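Home | Workshop Guides | Simulation | Bench Bookings | Contact

Building a Simulated Countertop for the Workshop Arm

Guide maintained by the Skernlow Shared Workshop. Last updated: March

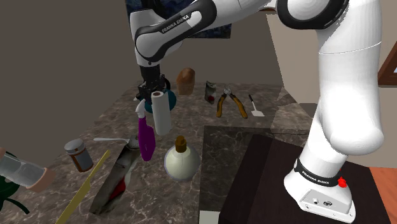
The simulated counter with the Franka Emika arm on its dark brown wooden surface and the gripper over the work area.

Purpose of this guide

This guide sets out the procedure for preparing a simulated kitchen counter for use with the Franka Emika arm model. It is intended for members who have completed the introductory session and who wish to test a pick-and-place routine before requesting time on the workshop's own arm. Members working at home may follow the same steps, provided that their computer meets the requirements listed below.

The procedure was written by Chrysanthi Giannakopoulos and revised by Kyriaki Manolakis following its first season of use. The project folder is named Indimlow. All paths in this guide are given relative to that folder.

Before you begin

The following should be in place:

- A computer with a dedicated graphics card and a current driver.
- The Indimlow project folder, copied to a local drive. Do not run the project from the shared network drive.
- The Detuvby object library, unpacked inside the folder named "assets."
- A member account with simulation access. Requests are handled at the front desk.

The object library contains 266 models. Only a small number are needed for this exercise, and members are asked not to load the full library at once.

Step 1. Load the room

Open the project and select the room file named "counter_base." The room consists of plain walls, a marble countertop, and a dark wooden surface at one side on which the arm is mounted. Wait until all surface textures have loaded before proceeding. If the countertop appears as a flat gray with no veining, the texture path is incorrect and should be reset in the project settings.

Do not move the countertop. Its height has been set to match the bench in Room 8, and routines developed at a different height will not transfer to the physical arm.

Step 2. Place the arm

Add the arm model and attach its base to the mounting point on the wooden surface. The base should rest flush. A visible gap, or a base that sinks into the wood, indicates that the model has been attached to the room and not to the mounting point. Remove it and attach it again.

Set the arm to its ready position. In this position the upper links rise from the base and bend out over the marble, and the gripper hangs from the wrist. Confirm that no link passes through the wall or the door frame.

Step 3. Add the objects

Objects should be added one at a time from the library panel. A mixed set is recommended, with upright items such as a spray bottle, a pill bottle, and a paper towel roll placed among flat items such as a spoon, a spatula, and a pair of pliers. Thin items are considerably harder to grasp than upright ones, and a routine tested on bottles alone will give a misleading result.

Place each object slightly above the countertop and allow it to settle under gravity. Objects placed exactly at the surface may overlap with it, and will then jump when the simulation starts. If an object comes to rest on its side, it may be left as it is. Some disorder is desirable in a test layout.

At least one target should stand close to a taller object. The paper towel roll serves well for this purpose, as it requires the gripper to approach a neighboring item with care.

Step 4. Fix the layout

Once the objects have settled, save the layout under a new name and record the layout number. The standard layout used in workshop assessments is number 3464. Members may load it for practice but may not overwrite it.

Enter the following in the project log:

- Layout number
- Objects used, by library name
- Target object and intended drop location
- Any object whose weight or friction has been changed from the library value

Step 5. Check the reach

Open the Sarantis panel, which is the workshop's planning tool, and select the target. The tool will report whether the target can be reached from the ready position. A target reported as out of reach should be moved closer to the base. Members should not extend the joint limits in order to reach it; the limits in the project file are those enforced on the physical arm.

Next, run the approach at one quarter speed with the gripper open. Observe the forearm as well as the fingers. In crowded layouts, contact is often made first by the wrist or forearm while the fingers remain clear.

Step 6. Run the routine

Run the complete routine at normal speed. Repeat it with the same layout and then with each object shifted by a small distance. The random seed for the shifted runs should be set to 1989 so that staff can reproduce the results when reviewing a request.

Save the results file in the folder named "runs." A request for time on the physical arm must include this file together with the project log.

Common faults

The gripper closes but the object slips. Check the friction value of the object before changing the grip force. Several bottles in the library were supplied with very low friction.

The object shakes while held. The physics time step is too large. Reduce it by half and run the routine again.

The arm halts before reaching the target. The planner has found a possible collision. Display the collision shapes and look for an object whose shape is larger than its visible surface. Bowls are a frequent cause, as the library fills them in by default.

The simulation runs slowly. Close the library panel and turn off reflections on the marble.

Questions about this procedure may be left in the simulation tray at the front desk. Requests for bench time are reviewed in the order in which they are received.

Related guides
Preparing a Project Log
Adding Your Own Models to the Detuvby Library
Gripper Finger Replacement
Safety Rules for Room 8
Moving a Routine From Simulation to the Bench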